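Why Old Lift Bridges Still Stick in Summer
December 3, 2024 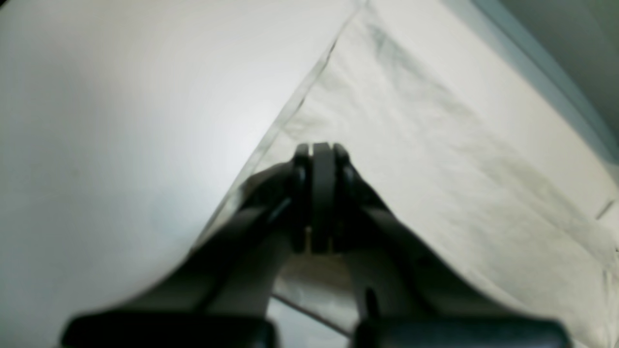

Heat and the closing gap

The Jadow crossing at Tevilau is a single-leaf bascule span 204 feet long, and on hot afternoons it does not always seat. Steel lengthens as it warms. When the leaf comes down, its tip has to enter a pocket in the fixed approach, and the clearance there was set for mild weather.

Operators log each failed seating. Last year's book held 28 entries, most of them between two and five in the afternoon. The usual remedy is water: river water is pumped over the deck until the leaf shrinks enough to lock.

What the survey found

Nikolaidis, the engineering firm hired in April, measured deck temperature at 107 degrees on a day when the air stood at 74. Dark paving accounts for part of the difference. The firm also found that the approach pier had leaned toward the channel, taking up clearance that no amount of spraying will return.

Trimming the tip is the cheap repair. It leaves a wider joint in winter, which is hard on bicycle wheels and snowplow blades. Moving the pier bearing costs more and closes the road.

The Divero precedent

Divero trimmed its own bridge and covered the joint with a sliding plate. The plate rattles under trucks and needs grease twice a season - residents on the east bank have complained about both the noise and the drips. Tevilau has asked for prices on the two methods, with the bearing work scheduled at night if it is chosen.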